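3rd November
By Sarmīte Lūse

Yoshinori Matsuda has been asked the same question at family dinners for years, and he gives the same answer. No, the machine can't do the ironing. It can't empty a dishwasher you would want to eat from either, unless someone has loaded it the way the machine likes.

"People are disappointed," he says. "Then they ask what I do all day, and I tell them I'm trying to get it to put a thing down where it was told to."

Matsuda works for Drustis, a small firm in Skodusthorpe that tests robot arms on the sort of jobs people do without thinking: sorting a drawer, filling a shelf, packing an order, clearing up after tea. Its customers are mostly shopkeepers and small warehouses. The firm has 16 jobs on its test list, and Matsuda will say he is happy with six of them.

I spent a morning with him and asked him to begin with the dullest part of the work. He went straight to the tape.

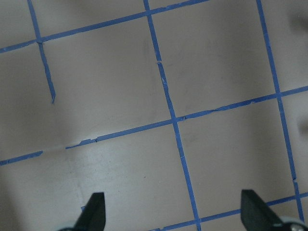 Work and Technology

The blue tape divides the work surface into large squares. "It's decorator's thinking," Matsuda says. "You want to know where something is, so you mark it out. If I say the cup goes in that square, we can all see if it went in that square. We could do it with software alone, and we do that as well, but I like to be able to look."

The lines are not perfect. Some have gaps, and a few ends are torn. I asked if that mattered.

"Not to me. A kitchen worktop has crumbs and scratches on it. If the arm needs a spotless table to work on, it's no use in a shop."

What a shop wants, he says, is easy to describe and hard to give. One of the firm's customers sells screws, hinges and door handles and would like a machine to top up the trays overnight. A person picks up a hinge by feel. They know when they have two by mistake. The arm has to be told what two feels like, and the answer is different for every part in the catalogue. That customer sent over a list of 427 items and asked which of them a machine could handle.

"I wrote back and said, give me the boxes first. Boxes are fine. We can talk about loose hinges later."

Boxes are the good news in his line of work. Anything stiff, dry and square can usually be moved from one place to another now, and moved again the next day with the same result. A sucker is often the better choice for flat packets. Fingers suit things with sides to hold. Much of his time goes on deciding which of the two a job calls for, and he has stopped believing there will be one hand that does the lot.
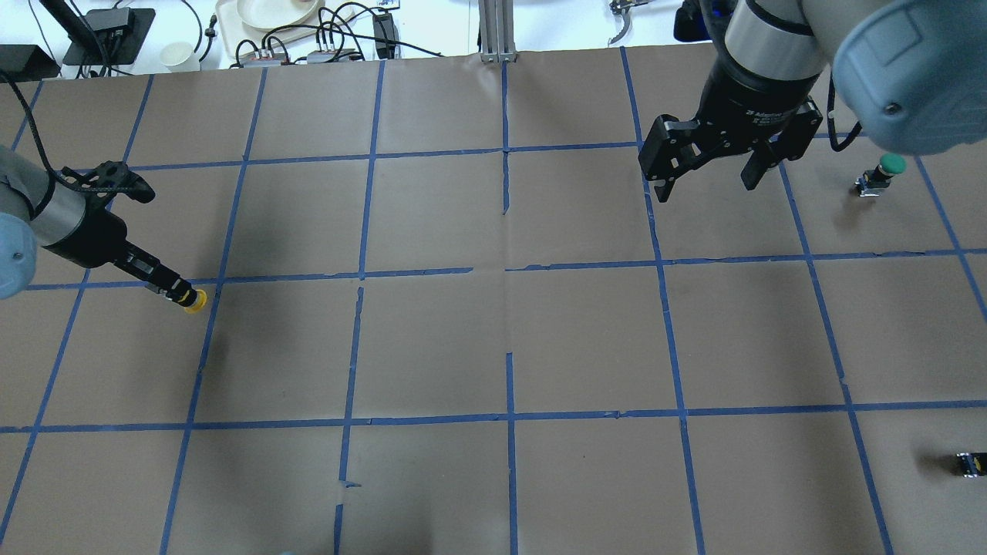 Suction cup on the left, two-finger gripper on the right, with the green-capped switch on the table.

Cloth is the bad news. A tea towel has no fixed shape, and it has a different one each time it is dropped. Matsuda's team has a folding program called Li which does well with a towel laid out flat and badly with one in a heap. He puts its time for a single towel, from the heap, at more than 20 minutes on a poor day.

"My mother does it while talking to somebody in another room," he says. "She isn't looking at the towel at all."

Washing up comes somewhere in between. Plates are manageable. Glasses are hard to see for a machine, and cutlery tangles. Pans with something burnt on them he leaves off the list, as the arm has no good way of judging when to stop scrubbing.

I asked about people's jobs. He took some time over this one. The shops that ring him, he says, have mostly been unable to fill a night shift, and they have heard that a machine will do it. He tells them it might do a third of it, with a person nearby to sort out the jams. Some lose interest at that point. One signed up anyway and now runs a trial on packing small parcels, which is due to finish in December.

"They were told the truth before they paid. I'd sooner have that than a complaint."

There is also the matter of setting up. Before a job is tried, the team decides where each object will start and where it should finish, and writes it all down. Then the objects are moved a little and it is tried again.

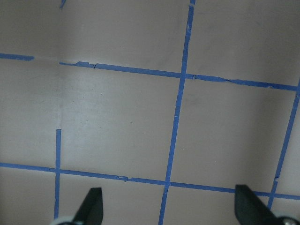
Small moves like these catch out more systems than anything else, he says. A program that has only ever met a cup in one place may reach for that place even when the cup is a hand's width to the side. When a supplier comes to show him something new, the first thing he does is pick up the object and put it down somewhere else. He did this with a shelf-stacking product called Flolto and the visit went on into the evening. He bought it in the end, after they had fixed the fault.

As for the home, he won't give a date. He thinks a machine that carries laundry from room to room will come before one that folds it, and that stairs will be a problem for both. He has a robot vacuum cleaner himself and is not very fond of it. It gets stuck under the sofa.

"I'd pay for one that puts the shopping away," he says. "It could put the tins in the wrong cupboard, I wouldn't mind. I do that myself."

He had a meeting after that about the hinges.

More in Work and Technology
Self-service tills: what shop staff think of them
Who repairs the machines on a night shift?
A week with a robot lawnmower
Small warehouses and the trouble with returns

Contact us | Copyright, all rights reserved | Back to top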